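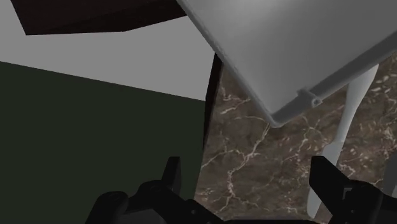
A reader wrote in last month to ask whether there was any point in teaching a simulated robot to tidy a kitchen counter when the real ones still can't load a dishwasher without somebody hovering. Fair question! I typed out a long answer, it got longer, and it became this page.

Robots > Home chores > Test a chore in simulation

My short answer to the reader was "yes, but test it right." So what follows is how I check whether a machine can do a chore yet, using the kitchen scenes in Flavcombe (the simulator I use, though any will do as long as you can move stuff around in it). You don't need a real arm. I ran everything on my plain old desktop with the fan screaming.

Step 1. Pick one chore and write it like a note to a teenager

"Clean the kitchen" is hopeless. "Take the spoon off the counter and put it in the sink" is a chore. Write down where the thing starts, where it ends up, and what would make you mad if it happened along the way. My list for the spoon says: don't drop it on the floor, don't knock anything else over, don't scrape the counter. That last one I forgot the first time and the robot dragged the spoon all the way across the stone and got full marks for it.

Step 2. Mess up the kitchen

The starter scene in Flavcombe comes up so clean you could sell the house. Put things in the way. Crowd a corner, let something big hang over the counter so the gripper has to come in from the side, pick a busy countertop pattern. Marble with lots of veins is great for this, because a thin light vein can look a lot like a thin light handle to a vision system that was trained on plain white counters. Plain gray utensils are good too.

Step 3. Set the start pose and leave it alone

Open the gripper, park it a little way back from the counter, and save that pose. Then use the same one for every run in the batch. If you nudge it closer each time the robot fails (I did this, I'm not proud) you end up testing your own patience.

Step 4. Run it 60 times

I know. Start it before dinner. Between runs, have the simulator shift the target a couple of inches and turn it a bit. With ten runs I kept fooling myself, and at 60 the good streaks and bad streaks mostly wash out. Give each run a time limit as well. Mine is 2 minutes, and if the spoon isn't in the sink by then it goes down as a fail, no matter how close it got.

Step 5. Watch the failures

Please don't skip this one! The score tells you very little. Go back through the failed runs from the gripper's view and jot down a word or two for each: missed, slipped, bumped, froze. When I ran the spoon chore back in August most of my fails were "bumped," and nearly all of those were the wrist hitting whatever was overhead while the fingers were doing fine. I'd been blaming the fingers for weeks.

Step 6. Change one thing and go again

One thing. Move the overhead clutter, or swap the countertop, or slow the arm down, and run the whole batch over. My folder for this chore is up to 204 saved runs at the moment, and a good chunk of those are useless to me since I changed the lighting and the spoon at once and couldn't tell which one mattered.

So can they do it yet?

Picking up one thing from an open counter, yes, most of the time. Picking it up from a packed corner, sometimes. Doing five chores in a row with no help, no, not in my kitchen scenes, because a small mistake in the first one (spoon lands crooked in the sink) turns into a big one by the third. Folding a dish towel I gave up on completely, and the cloth in my version of Flavcombe behaves like a wet tortilla anyway.

And a pass in simulation is still only a pass in simulation. Real counters are sticky. Real spoons slide. I treat a good score as permission to try it for real, slowly, with my hand near the off switch.

If you're on Brovbridge instead, steps 1 and 4 are the same but the start pose is saved with the scene, so check it again after you edit anything. I haven't got the towel working over there either.

Last updated January 13, 2023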